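Drotow's Christmas Soup Supper Outgrows the Library Basement

Thursday, December 25, 2025

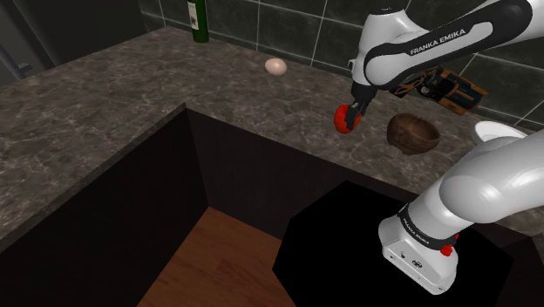
I got to the old Rustance feed hall a little before eleven this morning, thinking I'd be early, and the line was already past the barber's and halfway to the post office. People had brought folding chairs! One family had a card game going on top of a cooler. If you've lived in Drotow for any length of time you know the Christmas soup supper (which has never once been served at suppertime), but I don't think any of us had seen it look like that.

For years it was a library basement thing. You went down the back stairs, ducked under the pipe, and somebody handed you a paper bowl of tomato soup and a roll, and you ate it standing next to the large print westerns. I loved it down there, pipe and all. But last Christmas the fire marshal stopped in, had a bowl, looked at the one door, and told the organizers in a very friendly way that this was the last time. The posted limit for that basement is 60 people. I'm not going to tell you how many of us were down there, mostly because I was one of them.

So this year it moved to the feed hall, and it grew. They made enough for 200 bowls and the last one went out at twenty past one. I know because I was standing right there hoping for seconds, and I got the heel of a loaf instead, with butter, and was happy to have it.

Ehsan Baloch ran the kitchen again. He has the lunch counter on Cadov Street, the one with the green awning, and he's been making the soup for as long as I've been writing this column. I caught him out back by the dumpsters where he was getting some air in a T-shirt, in December, steam coming off his arms. I asked him how he was holding up.

"I've been here since four," he told me. "I can't feel my feet and I smell like an onion. Ask me tomorrow."

Then he talked for ten minutes about tomatoes, as he will if you let him. The soup starts in June, when the Isah farm out on the river road lets him know what they're putting in the ground, and he tells them how much he'll want at the end of the season. He roasts them in batches as they come in and freezes the lot in flat bags that stack like books. His wife would like her freezer back, and she said so to me twice. He won't use canned, though he says there's nothing wrong with canned and he uses it at the counter all winter. Christmas is different, he says. It wants the ones from down the road.

What's in it, since I get asked every year: roasted tomatoes, onions, carrots, a good deal of garlic, a little rice to thicken it, salt, pepper, and cumin. There's something else too, and I've been guessing at it for years. I guessed dried lime this morning and he laughed and went back inside, so either I'm right or I'm very wrong. There was a second pot this year, a yellow split pea one, for people who can't do tomatoes, and it went nearly as fast. My neighbor Dot had both and says the pea was better. I'm staying out of it.

The bread came from Rasa Rätsep, who bakes out of her garage on the hill and sells at the Saturday market when the weather's decent. She brought dark rye with caraway, the dense kind you have to lean on to cut, plus a soft white loaf for the kids, who mostly ignored it and went for the rye. She'd been baking since Tuesday. Her car was so full she had to make 3 trips down the hill, and on the last one she got stuck behind the plow, which was doing what looked like eight miles an hour and would not let her by.

"I had my window down, I was yelling 'bread, I have bread,'" she said. "He waved at me."

(The plow driver turned up for lunch a bit later and she gave him an extra slice, so I guess that's settled.)

I should say something about the hall, because plenty of you haven't set foot in it since the feed store closed. It cleans up nicely! It still smells faintly of molasses and sweet feed when the heat comes on, and the old scale is still bolted to the floor by the loading door, and every kid in town got weighed on it today, along with a few grown men who should have done it before the soup. The long tables were borrowed from the Lutherans. The chairs were borrowed from everybody, which is why no two rows matched, and if you're missing a padded brown one with a strip of tape on the leg, it's in the coat room.

It was cold near the loading door. I mean really cold, there's a gap at the bottom you could post a letter through, and the folks at that end kept their hats on. Somebody rolled up a moving blanket and stuffed it in there around noon and that helped. If the supper's going to be at the feed hall from now on, that gap needs a proper fix, and so does the ladies' room lock, which you have to hold shut with your foot. I passed both along.

Parking was a mess, I won't pretend otherwise. The lot holds 34 cars if everybody behaves, and not everybody behaved. By noon there were trucks up on the bank and a minivan across the Hendry driveway, and the Hendrys were very decent about it considering they had people coming for dinner. The plan for next year is to use the school lot and have folks walk over the footbridge. It's a five minute walk and it would do most of us good after a bowl and a half.

The music was the high school brass kids, or the ones who could be dragged out of bed. Two trumpets, a trombone and a very determined tuba. They played the same four carols round and round and by the third time through people had started singing, first the back tables, then the whole room, and I'll admit I had to look down at my bowl for a minute during "In the Bleak Midwinter." Mr. Aldous on the scale side sang the bass part, all of it, with his eyes closed. I hadn't heard him sing since Marie died. I don't know that anybody had.

Nobody pays for the soup, same as always, but there's a milk can by the door for the heating fund and it was heavy enough this afternoon that it took two people to get it into the truck. I asked for a total and was told to wait until the bank opens. The money goes to fuel oil for households here in town that come up short in January and February, and if that's you, or you think it might be, you can call the library desk and ask for the heating form. It's one page. You don't have to explain yourself to anyone, and whoever picks up the phone will keep it to themselves.

A few things got left behind. Besides the brown chair, there's one child's mitten (red, left hand), a casserole dish with no name on it, reading glasses in a plaid case, and a set of keys with a bottle opener shaped like a trout. They're all at the library now, in the box under the returns slot. The library's closed tomorrow but it opens again Saturday at ten. Whoever owns the trout must have gotten home somehow, so I'm assuming there's a spare.

Leftovers, you ask? There weren't any, of the soup anyway. Eleven loaves of rye were still in the crates when the doors closed, and those went over to the nursing home and the firehouse before two o'clock. I rode along to the nursing home with Rasa to carry crates and we ended up staying for coffee, and that's why this is going up later than I promised my editor. A woman there named Pearl told us she'd worked the counter at the feed store back when Rustance himself was still running it, and that he used to give out oranges on Christmas Eve to anybody who came in, one apiece, from a wooden crate by the register. She wanted to know whether the scale was still there. I told her it was. She said it always read four pounds heavy and he never would fix it.

So, to everyone who got on that scale this morning, there you go.

The cleanup crew could use a few more hands on Saturday afternoon to get the Lutherans' tables back across town before their Sunday service. Meet at the loading door at one. Bring gloves, and bring a pickup if you have one. Ehsan says he'll do egg sandwiches for whoever shows up, and he says he'll be able to feel his feet by then.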